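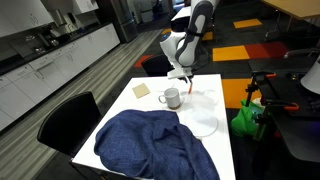

一、选题经过

本组最初的题目是“数字化时代背景下肿瘤患者就医导航模式的多维度研究”,共二十三个字。指导老师Lutz Rothe看完开题表,只问了一句:你们打算去问谁?我们答不上来,于是题目缩成现在这个样子:癌症患者第一次看专科门诊之前,手里的资料是怎么整理的。

组员四人:Stavros Sfakianakis负责访谈,Intan Liem负责资料编码,Charito Padilla负责联系门诊和伦理表格,Kartini Simanjuntak执笔。执笔的意思是,凡是别人写了一半的段落,最后都归她。

二、背景

患者从确诊到见到肿瘤专科医生,中间往往隔着一段时间。这段时间里,病理报告在一家医院,影像光盘在另一家,用药记录在家里的抽屉或者手机相册里。门诊时间有限,医生如果要花前半段找病理号,后半段才轮到谈治疗,患者带来的问题多半问不完。

已有的做法大致有两类。一类是设专人陪同,通常叫导诊护士或个案管理师,由其负责收集资料、预约检查、解释流程。另一类是发一份清单,让患者自己准备。前一类效果好评较多,缺点是要花钱请人;后一类便宜,缺点是清单常常由从来没有排过队的人写成。我们手头收集到的一份清单,第一条是“请携带全部相关资料”,第二条是“请勿携带无关资料”。

三、方法

我们联系了Umis门诊部,征得同意后在候诊区做半结构式访谈,对象为首次就诊的成年患者或陪同家属。访谈集中在四月进行,每次二十分钟左右,不录音,只做笔记。这个决定当时觉得很体贴,整理笔记时才体会到代价:Stavros的字迹只有他本人在写完后一小时内能认出来。

问卷部分原计划发放100份。纸质问卷放在分诊台旁,填写完投入盒中。访谈提纲改了3稿,第一稿有一题是“您对目前的信息整合流程满意吗”,试访时对方客气地反问,信息整合流程是什么。第三稿改成“昨天晚上您是怎么收拾这些东西的”,这一题后来得到的回答最长。

编码由Intan先做,Charito复核。意见不一致的条目由全组讨论,讨论不出来的归入“其他”。“其他”在某个阶段曾是本研究最丰富的类别,后来老师要求拆开,我们照办。

四、主要发现

(一)资料由谁保管。多数受访家庭有一个事实上的“档案员”,常见的是女儿或儿媳,也有邻居。患者本人往往不清楚文件夹里有什么。一位老先生带来的文件夹非常整齐,按日期排列,配有彩色标签,里面唯独没有病理报告,因为“那张太重要了,放家里保险”。

(二)问题写没写下来。不少人说事先想好了要问医生什么,但写在纸上的不多。写下来的人里,又有几位在诊室里没有拿出来,理由是医生看上去很忙。家属代写的问题与患者自己的问题常常不同:家属多问分期和预后,患者多问能不能继续上班、头发会不会掉、孙子来住要不要紧。

(三)补充治疗。受访者中有人同时在服用保健品或草药,是否告诉医生则要看医生问没问。有人认为那是食物,不算药,所以问卷“目前用药”一栏填的是“无”。我们认为这一点在设计清单时应当单独列出,并且换一种问法,例如“除了医院开的,您还吃什么、喝什么、涂什么”。

(四)手机照片。用手机拍报告已经很普遍,优点是不会忘带,缺点是要找。一位家属告诉我们相册里有2509张照片,报告在“差不多中间”。她最后找到了,我们在旁边一起看完了她侄子的婚礼。

五、清单的修订

根据访谈,我们把门诊现用的清单改成一页,正反两面。正面是要带的东西,每项后面写明向谁索取;反面留空白横线,供患者写问题,最上方印了一句:“可以直接把这张纸递给医生。”门诊的护士长建议字再大一号。我们大了一号之后变成两页,又删掉了本组的组名和致谢,恢复为一页。

清单暂名Cirska,由Stavros提出,他至今没有说明含义。备选名Kuvwood也没有说明含义,两票对两票,老师投了决定性的一票,并表示以后不要再拿这种事找她或任何人投票。

六、不足

样本来自一家门诊,候诊区里愿意和学生聊天的人,大概本来就比较愿意说话。病情较重、不便久坐的患者基本没有进入样本,而他们可能最需要有人帮忙整理资料。问卷回收不足,有几份背面写了购物清单,我们按无效处理。

我们没有医学背景,访谈中遇到治疗方面的提问一律请对方向主诊医生咨询。有一位患者追问了两次,第三次改问Charito有没有对象,这个问题同样没有回答。

新清单只做了试读,没有比较使用前后的差别,因此本报告不能说明它有用,只能说明试读的人看得懂。Rahman奖学金的申请书里曾写过“显著提升就诊效率”,该句已撤回。

七、后续安排

下学期如能继续,拟请门诊协助,在预约确认时把清单一并寄出,并记录初诊时病理报告是否齐全。伦理表格需重新提交,Charito已经知道要去哪个窗口,也知道那个窗口下午四点关门。

访谈提纲第三稿及修订后的清单见附录。Stavros的原始笔记存于系办公室,查阅时请与本人联系。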